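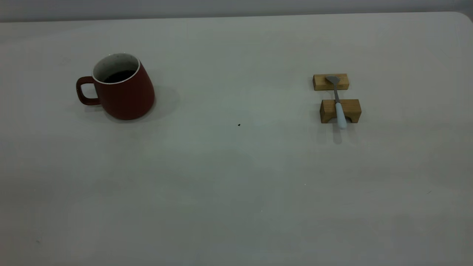
Setting up and looking after the stirring cell

Our project was to get one arm to pick up a spoon, stir a mug of coffee and put the spoon back. Everybody we told thought it sounded easy. We did too, for the first two weeks! This part of the report covers the cell itself: how we laid it out, what kept drifting and how we put it right.

The arm control runs on Nikilel, the software our lab at Sidville already had, and we followed the mounting notes left by the Halvorsen group before us. The table was levelled first, then the arm base was bolted down and its zero position saved. We kept the mug on the left with its handle pointing away from the spoon, so the handle never got in the way of the gripper.

The spoon rest took the longest. A spoon lying flat on a table is horrible to grip, and we wanted the handle raised and always in the same place. Two wooden blocks did the job -- the bowl end goes on the back one and the handle comes forward over the front one, with the tip sticking out past the edge.

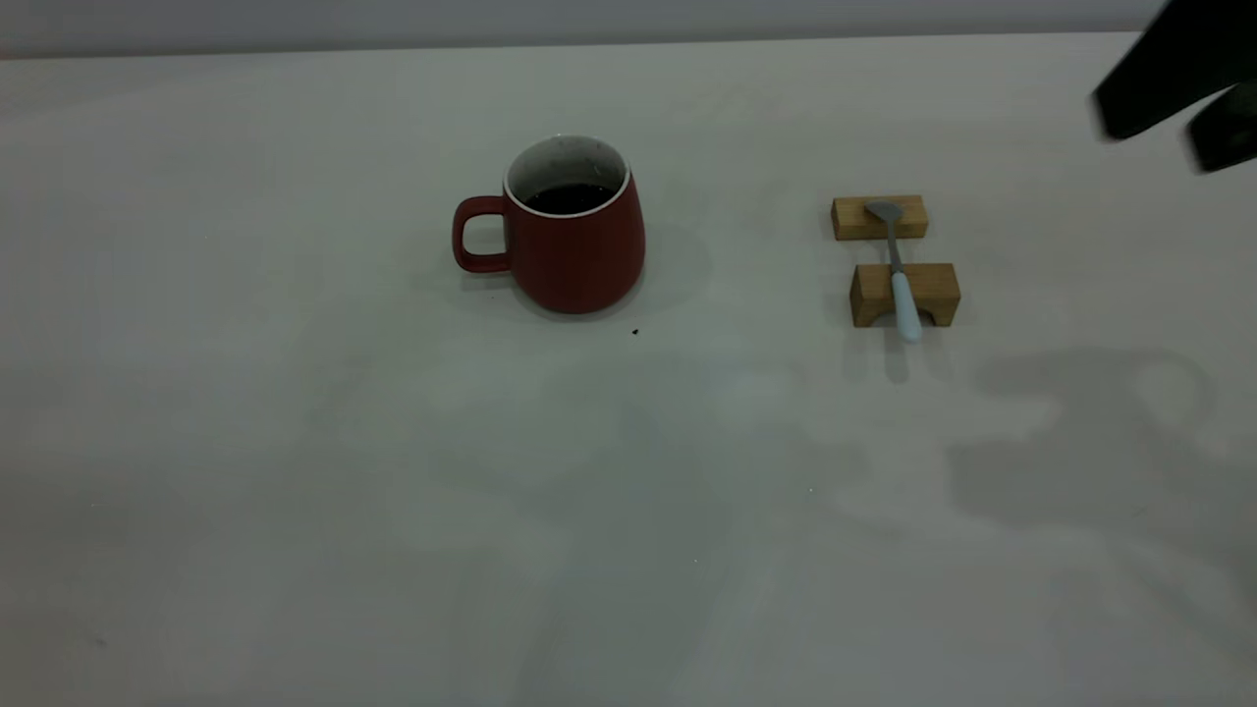
Calibration was a daily job. Each morning we sent the arm to its home position, then to a point over the spoon handle, and measured the error with a steel rule. Anything over 2 mm meant doing the zero again. Halfway through June it went over on four mornings in a row, and we finally traced it to a loose bolt in the base plate. Tightening it was the most satisfying minute of the whole project.

The cables needed attention too. Our first routing pulled tight when the wrist turned, so we re-tied them with more slack and ran all 28 test poses again at low speed before trying the full routine.
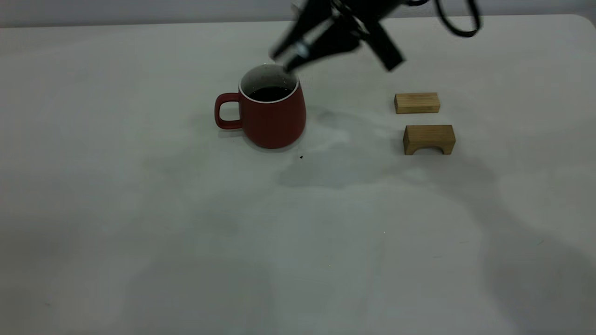 Figure 3. Gripper close to the rim of the mug, with the two blocks to the right.

The height over the mug was set by hand in the Wesley room, lowering the arm in small steps and saving each one. Next we would like to add a proper end stop for the mug -- at the moment it is placed by eye.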